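Sunday, bedroom set, second block

Started at 9:40. Recalibrated both Halell grippers before touching any cloth, as the left one came back from Komville with new pivot screws and I don't trust the old width table. The procedure is unchanged: close the jaws fully, hold, open fully, hold, repeat, then fit jaw width against the two end stops. The right unit gave the same numbers as last time. The left had a small offset at the closed end, consistent with the tips meeting a little earlier than before. Wrote a new table for the left and kept the old one under a different name so the earlier episodes still load.

Closed-jaw hold over the bed, before the folding episodes. The navy cloth is folded on the sheet, and the controller and phones are still on the mattress. I let the distractors stay for the calibration pass because they give the tracker something to hold on to. The sheet alone is poor for that. Off-white fabric with slight wrinkles gives few stable features, and most of what the tracker keeps is on the headboard and the far wall. 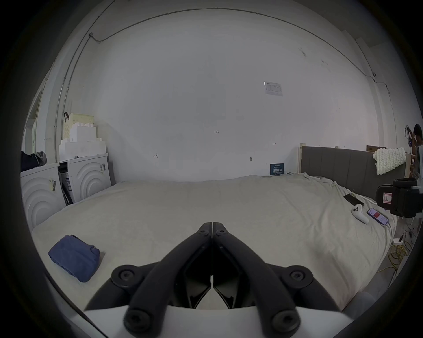
Protocol as run

Each episode is one pick-and-fold with two grippers. Operator starts with jaws closed and both units still, then picks, lifts, lays the cloth down and finishes with the jaws open and clear of the fabric. No regrasp inside an episode. If the cloth slips, the operator finishes the motion anyway and the episode gets a slip tag. We used to throw the slips away. I stopped doing that in July when Bianca pointed out that the policy had never once seen a failed grasp and therefore had no idea what one looked like.

Target for the block was 27 episodes. All recorded, one lost when the left unit stopped writing partway through. I did not repeat it, as the light had changed by then and I would sooner have a short block than a mixed one.

Running total for the bedroom set is 670 after today. Ronaldo's room at Wubshet is counted separately and should stay that way until someone has checked the bed height.

Trajectory results, first pass

Ran the pose reconstruction over lunch. Of the 26 episodes, 3 failed to give a continuous track. All of them fail at the same stage: the lift, when the cloth comes up in front of the camera and hides the headboard. With the wall features covered, the estimate leans on the sheet and drifts. It recovers once the cloth is down, but with a jump, and a jump in the middle of a lift is worse than useless as a training target. I have marked them and left them out of the fold set.

The two-gripper case is harder than I allowed for in the plan. When one unit crosses the other's view, the tracker takes features from the moving gripper and treats them as part of the room. Masking a fixed area at the bottom of the view takes care of the unit's own fingers. It does nothing for the other unit, which can come in anywhere.

Options, in the order I would try them:
Mask the second gripper per frame with the detector from the Bandby code.
Slow the lift. Costs nothing, but changes the behavior we are trying to record.
Add markers to the wall. Works, and makes the data look like no room anyone lives in.

Frame 2037 of the episode I used for checking is a fair example of the hard case. Blue cloth bunched between the fingers and standing up in a tall point, the other gripper close in on the right and blurred, plenty of plain sheet. The wall, the headboard and the nightstand side are still in view, so in principle there is enough to hold a pose. The blur on the second unit is what I want to look at, because the detector was trained mostly on sharp ones.
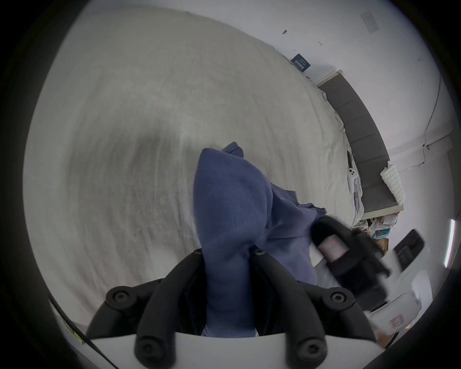
Obsa wrote back in the afternoon that masking is the wrong first step. The argument is that both units already log inertial data, and that a lift is short enough to be carried on that alone if the bias is estimated during the still hold at the start. Drop the visual features whenever the residual goes above a threshold, then pick them up again on the way down. Obsa also asked why the hold is as short as it is.

I have no good answer to the last part. The hold was set by what felt reasonable when we were only recording one gripper. Longer holds would help the bias estimate and cost very little per episode.

Tried the threshold idea on the failed episodes before packing up. Two now give a continuous track. The third still jumps, by less. Not enough episodes to say anything about the method, and the threshold was picked by eye on the same data, so it proves even less than it seems to.

To do next block
Lengthen the opening hold. Tell Mwanahawa before she starts, the operator sheet has the old value.
Pick the threshold on the earlier episodes and test on today's.
Rerun the left unit's old episodes with the new width table, compare closed-end values only.
Find out why the left unit stopped writing. Card or cable, not known yet.

Finished 5:15. Data copied twice and checked.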